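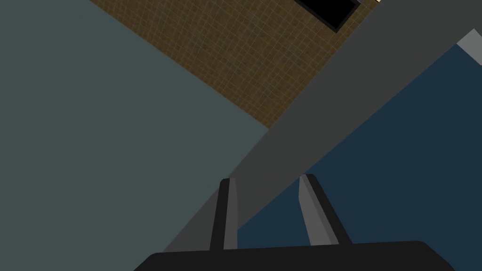 Gebhard Hofstetter wrote to us that he had put off buying a proper wool blanket for years, and that now the whole family fights over his. We hear that a lot in October!

The Drullard Wool Blanket

Print this page | E-mail to a friend

We have been selling the Drullard for longer than any other blanket in the shop, and it's still the one we take home ourselves. It is woven for us at the Prantl mill from pure new wool, washed slowly and brushed on both sides, so it feels soft right out of the bag (and softer still by its second winter). It comes in oatmeal, moss and a deep plum – the plum sells out first, so please don't wait too long.

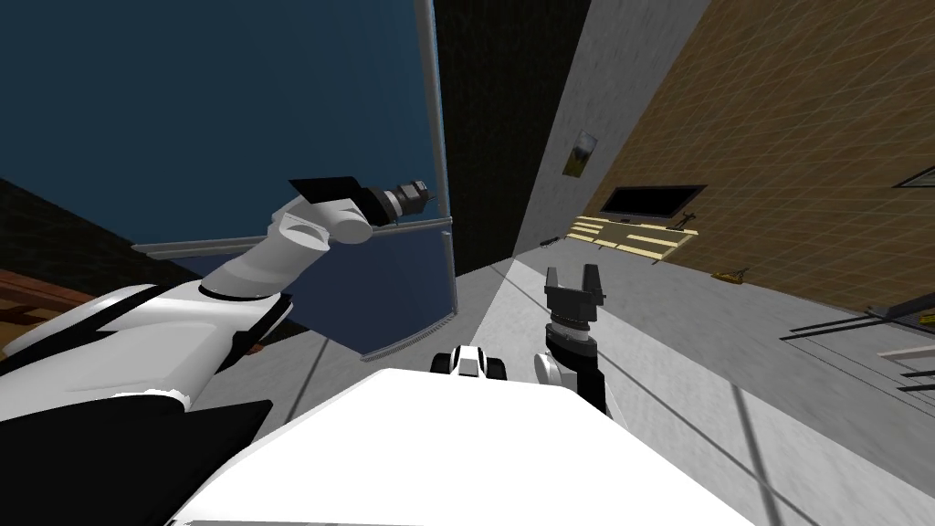 A room with a tiled wall, seen from above

Wash it cool, by hand or on the wool setting, and dry it flat. Small pulls can be eased back through with a blunt needle. If you get stuck, send it to Damian Holzer at our mending desk and he'll put it right free of charge for the first 5 years. 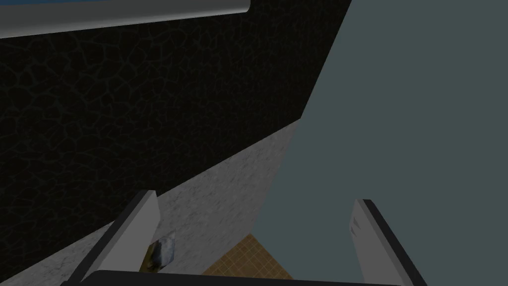 Page last changed: October

Orders placed before 10 a.m. go out the same day.

Recently viewed
Plinum Bed Socks
Condia Lap Throw
Prantl Wool Wash
Drullard Crib Blanket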